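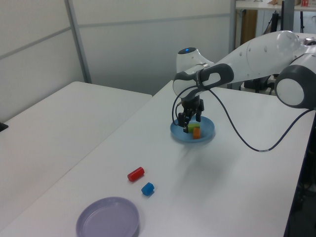 A green block and an orange block on the light blue plate.

Talking plates and blocks with Delali Boateng

By Chalerm Rattanakul

I was supposed to meet Delali Boateng at 2, and I got to Jasirbridge early, so I had already eaten both of the pastries I'd brought along by the time she came down to let me in. She was very nice about it. She made coffee, pushed a box of blocks toward me across the table and told me to go ahead and mess with them, everybody does.

So I did, and I kept on doing it for most of the interview (you can hear it on the recording, clack clack clack, sorry to whoever has to listen to that again).

Delali is the person behind Turnix, a sorting set that comes down to little wooden blocks and a couple of round plates to put them on. I first ran into it at my sister's place, where it was living on the kitchen counter next to the toaster, and I wanted to know why something that plain had held three grown adults there for an entire evening.

"Because there's no right answer in the box," she said. "People open it and look for the instructions, and there's one card, and all it says is to put things where they go. Some people get really annoyed at me about that card!"

I asked where the shapes came from. She said she started with rectangular blocks only, in a lot of colors, and they were dull. Everyone sorted by color and went back to their phones.

"Then I added cylinders, and right away people started arguing. Does the red one go with the other round things, or does it go with the orange because they're both warm? I had a couple here who didn't agree on a single piece. They had a great time."

The colors took her a lot longer than the shapes. She has a drawer of painted test pieces upstairs, 223 of them, and she pulled it open for me with real pride. There must be every green a person could want in there, and she still went with the sharp limey one.

"My mother hates that green," she said. "But you can find it on a rug, under a couch, wherever. I tried a nice soft sage one and I lost it twice in a week."

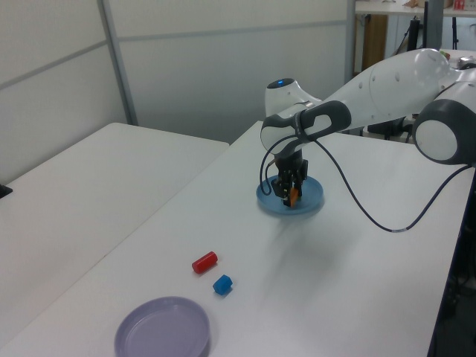 Photo: Mindier

We got onto cylinders next, and how they like to lie down. A red one lying on its side next to a blue block with flat sides looks like the start of something, Delali said, and people will leave a pair like that alone on the table for ages while they fuss over a plate. She calls those the waiting pieces. I've called them that ever since.

"You learn a lot about a person from what they leave until the end," she told me. "I always leave the blue. I don't know why. My brother does blue first and then sits there looking smug."

What about the plates, I asked. Why two, and why not two that match?

She laughed and said they did match at first, and it was chaos. "You'd say 'put it on that one' and point, and the other person would say 'which one?' and that was the entire conversation. So now one is light blue and one is lavender, and you can just say it."

The low rim was something she fought for. She wanted enough of an edge to stop a piece from wandering off, and no more than that, so you can still pick things up from the side. An early version was closer to a soup bowl, and your knuckles hit the edge every time. 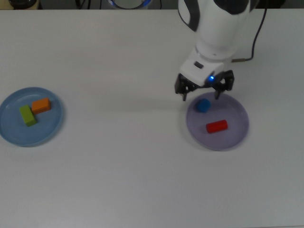
She also has firm opinions on how full a plate should get. Two pieces on each is her favorite moment in any round, she said, when there's still a lot of room and you start caring which way a block is facing. I told her I'd never once cared which way a block was facing. She reached over and turned mine a little, and okay, fine, it looked better.

I wanted to know if she ever gets sick of it. She's 34, she has been at this since college, and she works out of the Entwistle building.

"Sometimes, sure. In July I packed boxes for so long that I was dreaming about lids. But then someone sits down and starts moving pieces back and forth, and I want to see what they do. I can't help it, I pull up a chair."

Her own rule is 15 minutes in the morning, before she opens her email. She tips everything out on a white tabletop (always white - she says wood grain makes the yellows look dirty), gets the plates out and sorts any old way. Light pieces and heavy-looking pieces. Things her niece would like. Once she sorted them by which ones she'd want along on a train trip, and the orange block won easily.

Putting them away, though, is a sore subject. The box has a fitted tray, and she admits that the tray is too clever. I tried to fill it before I left and got stuck with a cylinder in my hand and a gap that was obviously meant for something else.

"Just drop them in a bag," Delali said. "I do. Don't print that."

I asked if I could print it after all, and she thought about it while she rinsed the cups. She said yes, as long as I also mentioned that she's working on a new tray, a simpler one, and that it should be in the boxes by next spring.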